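Getting a Beige Sofa Through the Winter

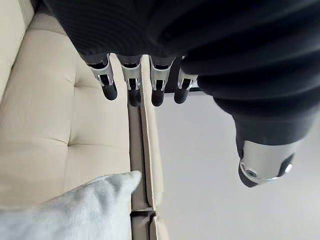

The sofa, cushions and the seam I complain about below.

I've been putting off writing about the sofa for a while. It is a cream-beige upholstered sofa, and when we bought it everybody who came over had the same opinion, which was that we would regret the color. We have had it long enough now that I can report on that. I don't regret the color. I do regret not starting a cleaning routine in the first month, and that is what this post is about.

We bought it from Tuline, a furniture place out past Sotomayor that sells floor models at a discount. They wanted delivery money on top of the price, so we borrowed a truck and moved it ourselves. It went through the front door on the second try, after we took the door off its hinges. If you're buying a sofa, measure the door first. I measured the wall and the rug and forgot the door.

The first problem with a pale sofa is the seam between the cushions. Everything goes there. Crumbs, hair, pen caps, the little paper tabs from tea bags. From across the room it looks like a dark line and you don't think about it. Then you pull a cushion up and there is half a cracker in there. I used to do this twice a year, which was not enough.

Now I do it every other week and it takes 20 minutes. I'll write down the order because I've tried a few and this one works best for me.

First I take everything off, the throw and the pillows and whatever has been left there, and put it on a chair. I shake the throw outside, and it goes in the wash if it needs it.

Then I vacuum the back and arms with the brush attachment, going top to bottom. After that I lift the seat cushions and vacuum the seam and the part underneath with the narrow attachment. It's the slow part. The narrow attachment on our vacuum falls off if you push too hard, so I hold it on with one hand. I run my fingers along the seam first to find anything hard before the vacuum does. I lost an earring back to the vacuum last winter and had to go through the bag on newspaper.

Then I do both sides of each cushion and swap them left for right when I put them back. I also flip them. One of ours gets sat on much more than the other, and before I started swapping them it had a dip you could see from the kitchen.

For spots I use a white cotton cloth, cool water and a very small amount of dish soap. I blot and I don't rub. I learned that one on the left arm, where I rubbed at a coffee drip and ended up with a fuzzy patch bigger than the drip. After blotting I go over it again with plain water and then press a dry towel on it. Test it somewhere out of sight first, and check the tag, because some fabrics are not supposed to get water on them at all.

I tried a spray called Neno that a neighbor gave me the rest of. It took out a grease mark but left a ring that I then had to wash out, so I came out even. I haven't bought more.

Once a season I do a bigger version of all this. I pull the sofa away from the wall and clean the floor behind and under it. Our floor is pale too, so dust doesn't show much, and I had convinced myself there wasn't any. There was plenty. I also found 65 cents and a library card we had already paid to replace.

The other thing I've changed is the throw. I used to keep a dark one on the sofa to protect it, but it shed lint all over the fabric and I was spending more time with the lint roller than I would have spent on stains. In March I bought a light cotton one, a Tetia, for 17 dollars at the end-of-season sale. It washes at a normal temperature and doesn't leave anything behind -- so far, anyway. It does slide down the back when you lean on it. I tuck the edge behind the cushions and that holds for an evening.

People ask if I'd get slipcovers. I priced them. A plain set in our size was a good deal more than I wanted to spend, and I don't like how they bunch up at the corners, so for now I'm staying with the fabric as it is. The fuzzy patch on the arm bothers me less than it did. A fabric shaver might help with it, and I have one on the list for the next time I'm at the hardware store, along with felt pads for the back legs -- they've started to squeak when somebody sits down hard.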